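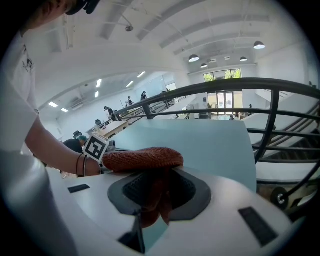 Clothes moths in a small apartment: what do you throw away and what do you keep?

Household & Laundry > Fabric care
Started Sun 11 August

theano_k
Hello everyone. I have read this forum for a long time without writing, so please forgive me if the question was answered before. Since April I live in a rented apartment in Bililska, on the second floor above a carpet shop. Last week I opened the box with my winter things and found small holes in two sweaters and in the sleeve of a coat. At the bottom of the box there was something like coarse sand, and also little white tubes. I am quite sure these are clothes moths and not the kitchen kind.

I have put everything from the box into closed bags. Now I must decide what to do with it. My neighbor says to throw away all wool and start again. This I do not want. A good part of the knitting was made by my aunt, and she can no longer see well enough to make more.

My freezer is very small, with one drawer. Can I do the clothes in turns, or will the bags which are waiting infect the ones that are finished?

Thank you for any advice.
Theano Konstantinidis

mendingbasket
Posts: 1,583
Please don't throw away your aunt's knitting. Turns are fine as long as each bag stays sealed from start to finish and you don't put the clean bags back into the same closet. Squeeze out the air, close the bag well, freeze, then let it come back to room temperature before you open it. If you open it cold, the damp from the air settles on the wool.

Brush the seams first, outdoors if you can. Collars and cuffs too, and under any pocket flap.

spyros_t
I do not agree with the freezer, or not as the first thing. I had moths for two years in Britudby and I froze everything, twice. They came back each summer. The freezer in a normal kitchen is opened all day long and it does not stay cold enough, and a thick coat in the middle of a drawer is slow to freeze through. Later I learned that the moths were living under the baseboard behind my bed, in dust and old cat hair. The clothes were only where I noticed them.

So first the room, then the clothes. Vacuum along every edge. Empty the vacuum outside the house the same day. Move the furniture you never move.

And I would ask about that carpet shop.

mendingbasket
Spyros, I don't think we disagree as much as you say. The room has to be done. But the bags are sitting there now, and she can have one of them in the freezer while she is vacuuming. A week in the drawer for each bag is what I do, and a longer time does no harm.

If a coat is too thick for the drawer, it goes to the cleaner.

theano_k
Thank you both. I have moved the bed and there was indeed a gap behind the baseboard with a lot of dust from the person before me. I did not see any moths but I have vacuumed it three times.

I went to Tsoukalas, the dry cleaner next to the bus station, and asked the price for the coat. It is more than I paid for the coat. The lady there was kind and explained that cleaning kills the eggs but does not protect afterward, so a clean coat in a dirty closet will have the same problem again. I think I will do it anyway for the coat and use the freezer for the rest.
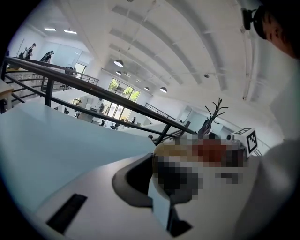 My other question is about things which are not folded in a drawer. I have scarves and a felt hat that hang in the open by the entrance, and they have no damage at all, although the box in the closet was full of larvae. Is this only luck? I was thinking to put them also in bags, but it makes me sad to have everything in plastic.

halfstitch
Not luck. Moths like dark places where nothing is disturbed. Things you wear every week get shaken and put in the light, and the larvae don't do well there. Shake them out, brush the hat around the inside band, and leave them where they are. I would not bag them.

What you do want is to stop forgetting things in boxes. I take out all my wool at the change of season, even the pieces I don't plan to wear, and hang it on the balcony for an afternoon. It takes me a whole Saturday and my husband complains, but I have had no holes in 8 years.

bluedoor
Has anybody tried cedar? I bought the Osenero cedar blocks and my drawers smell wonderful.

spyros_t
They smell wonderful to the moths also, I am afraid. I had cedar in every drawer in Britudby. I would spend the money on good bags.

halfstitch
I wouldn't go that far. I keep lavender and I like it. But I wouldn't trust it to protect a sweater that was put away dirty. Wash first! Sweat and food spots are what they go for.

bluedoor
Mine were put away dirty. I will go and look now and come back to cry here if necessary.

mendingbasket
Theano, one more thing about washing. If you don't know how your aunt's yarn was treated, don't risk hot water. Cool water, wool soap, press it in a towel, dry flat. The freezer can do the killing and the washing is for the dirt.

And pheromone traps are worth having. They catch only the males, so they will not solve it, but they tell you whether you still have a problem and in which room. Put one in the closet and one by the bed. Not ten of them, please. I have seen people do that and then they can't tell anything from them.

theano_k
I have put two traps, as you say. I also spoke with the owner of the carpet shop. He was a little offended at first, then he told me that he had treated the store room in April and that he keeps about 1,000 samples down there, most of them wool. He will show me his own traps when he next changes them. I cannot prove that they came from him and I do not want to quarrel with a neighbor.

The first bag is in the freezer: one sweater and the gray vest. The vest has a hole near the shoulder the size of a lentil. Is it difficult to mend in ribbing? I can sew on a button but I have never darned.

spyros_t
Ask the carpet man for the date of the treatment and write it down. It is not quarreling, it is useful to have if you must talk to your landlord.

On darning I know nothing.
Spyros Theodorakopoulos

halfstitch
Ribbing is harder than plain knitting, but a hole that small is a good one to learn on. Before anything else, catch the loose loops on a safety pin so they can't run down. Use a thinner yarn than you think. There is a long thread in the Mending section with drawings, by mendingbasket, and it is much better than anything I could write here.

mendingbasket
I will move it to the top of the section tonight. Theano, post there when the vest is thawed, and tell us if it is knit one purl one or something wider.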